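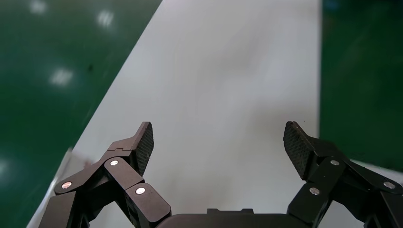
Pale surface, green floor.

Pendham workshop: floors and surfaces
Gallery page, last updated 2020-01-19

The main workshop at Pendham was refitted over the winter and this page is a record of how the floor and work surfaces are finished. Several people have written to ask about the green floor paint and whether we would use it again. The short answer is yes, with more time allowed between coats. Notes on the colours, the paint and the layout follow, for anyone fitting out a room of a similar size.

The floor
Dark green, gloss finish. We looked at grey first, which is what the old unit had, and at a lighter green from the same range. The dark one was chosen by Araceli Iglesias after we had tried patches of all three by the back door. It shows dust more than the grey did. It is easier to sweep, and small screws are easier to find on it, although black ones still disappear.

The concrete was in fair condition apart from a strip along the north wall, where an old partition had been taken out. That strip was filled and ground back in December. The whole floor then had a primer and two coats of colour. The second coat went on too early in one corner and had to be redone. Total floor area is 118 square metres, and we used 27 litres of the green.

The surfaces
White-grey was picked to go with the green. Pure white was tried in the old unit and gave too much glare under the strip lights. The pale grey is kinder on the eyes over a full day and pencil marks still show up on it. It wipes down with warm water and a little washing-up liquid. Anything stronger is kept off it.

Layout
There are 7 work positions in the room. The walkway from the main door to the stores is kept clear at all times, and bags and coats go on the hooks in the corridor. Stolmont is the large room next door and has its own floor, still bare concrete. It will be painted if the budget allows.

Costs
Paint, filler and hire of the grinder came to roughly 3,000 pounds. Labour was our own. The lights were already in the building and were only cleaned and given new tubes.

Looking after it
Sweep at the end of the day. Mop once a week with a well wrung mop. Lift heavy things, do not drag them. Scratches in the green can be touched in from the spare tin on the bottom shelf of the stores, using the small brush that is taped to the lid. Please write the date on the tin when you open it.

Other pages
Pruvo: the small meeting room
Tăng: shelving and stores
Stolmont: plans and measurements

Questions about the paint or the colours should go to Araceli at the Pendham office.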